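Free eye checks for school children will start again in November at the Plokgate community health centre. The program looks for lazy eye, which doctors call amblyopia, and for other sight problems that are easy to miss at home.

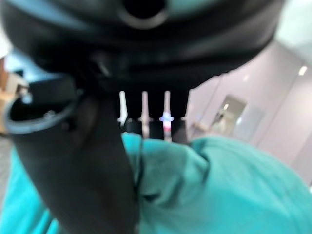

**Plokgate Children's Vision Team**

Last year the team checked nearly 2,000 children from schools in Plokgate and the towns nearby. Of these, 647 were sent for a full examination with an optometrist. Many of them needed only glasses, but a smaller group had one eye much weaker than the other and began treatment with a patch or with eye drops.

A child with a lazy eye often does not complain. The stronger eye does most of the work, and the child believes that everybody sees in the same way. Treatment usually gives the best result when it begins early, so the team asks parents of children in kindergarten and the first years of school to book first. Older children are also welcome.
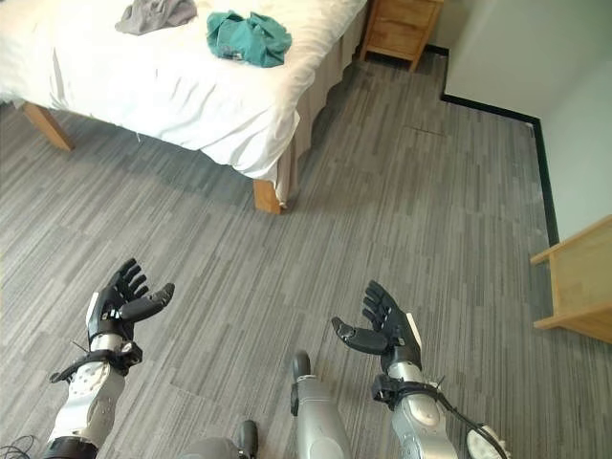 *Open hands, palms up, over the carpet.*

The check takes 12 minutes and it does not hurt. The child looks at letters or shapes on a chart, first with one eye covered and then with the other. After this, a staff member tests how the two eyes work together and whether the child can tell one colour from another. No drops are used at this visit, and the child can go back to class the same day.

Parents will receive a written result before they leave. If a full examination is recommended, the centre will send the referral to the clinic of their choice. The Mthembu Eye Clinic has agreed to keep places each week for families from the program, and the optical shop Prakano will offer a lower price on the first pair of children's frames. 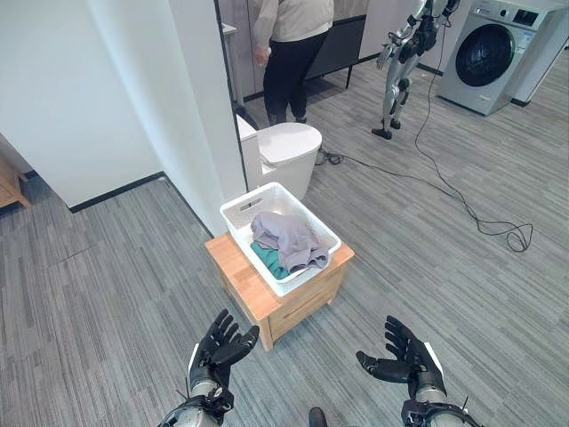
## How to book

Bookings can be made by phone or at the front desk of the health centre. This year there will be 17 sessions, including one on a Sunday for parents who work during the week. Please bring the child's health card and any glasses that the child already has, even if they are old or broken.

A parent or guardian must sign the consent form before the check. Schools will send it home with the students, and copies are also kept at the front desk.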